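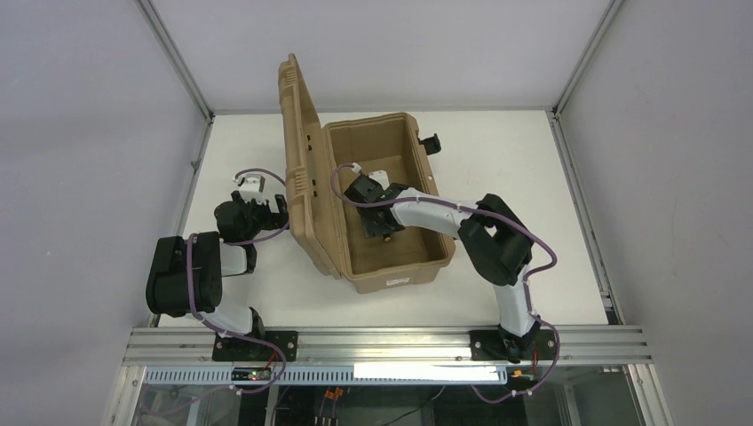
A tan carry case with the lid up.

About Sorncombe Cases

Sorncombe supplies, repairs and refits hard plastic carrying cases. Our customers are mostly trades, schools, survey crews and community health services, and most of them come to us with a case they already own and want to keep using.

We work out of a single workshop in Lallden, with a front counter for drop-offs and a storeroom behind it. The business started as a repair bench for tool boxes and grew from there. We now keep 47 case sizes on the shelf, from small instrument boxes up to long cases for tripods and levelling staffs. Colours are tan, grey, black and olive. Other colours can be ordered in, but allow extra time.

What we do

Repairs: We replace latches, hinges, handles and seals on most moulded cases, whether or not you bought them from us. Cracked lids can sometimes be welded. If the crack runs into the hinge line we will usually recommend a new case.

Fit-outs: Bring in the gear you want to carry, or send us the measurements. We cut foam to suit, or fit dividers if the contents change from job to job. Some customers prefer the tub left bare, and that's fine too. Foam is charcoal as standard.

Labels: We can label cases with an asset number, a department name or a return address. Schools ordering class sets should send the full list with the order so the labels can be done in one run.

Cleaning: Second-hand cases are emptied, washed and aired before they go back on sale. Old stickers are removed where they will come off without marking the plastic.

Our ranges

The Davelari range is our everyday line, with a shallow tub and a one-piece lid. The Nassar range is deeper and heavier, and takes a padlock. Spare parts for both are kept at Lallden. Parts from one range do not fit the other, so please check the name inside the lid before ordering.

Turnaround

Latch and handle repairs take 2 working days. Foam fit-outs take about 4, longer in June when the schools and councils are ordering. We'll call when your case is ready. Uncollected cases are held for 51 days.

Visiting us

The counter opens at 8 am and closes at 4 pm. There is parking at the rear, off the laneway. Please empty your case before you bring it in, and take out any batteries.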